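Transparent Objects

The depth map had a hole where the clear bottle should have been. Idun Sjögren raised the confidence threshold to 94 and the hole got bigger.

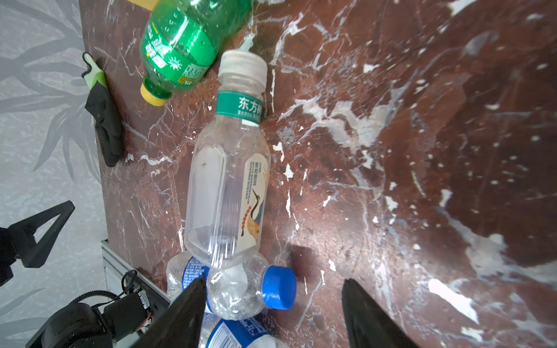

Attempt 24

She turned off depth filling and let the planner work from the cap and the label. It returned a grasp in 700 milliseconds, on a vein in the marble.

"It likes the stone," Maxence said.

"It likes edges." She masked the slab by color and ran it again. The new grasp sat on the neck, 20 degrees off the axis – inside tolerance.

Maxence read the log twice. "Do we send it?"

Idun saved the config under a new name and pressed Enter.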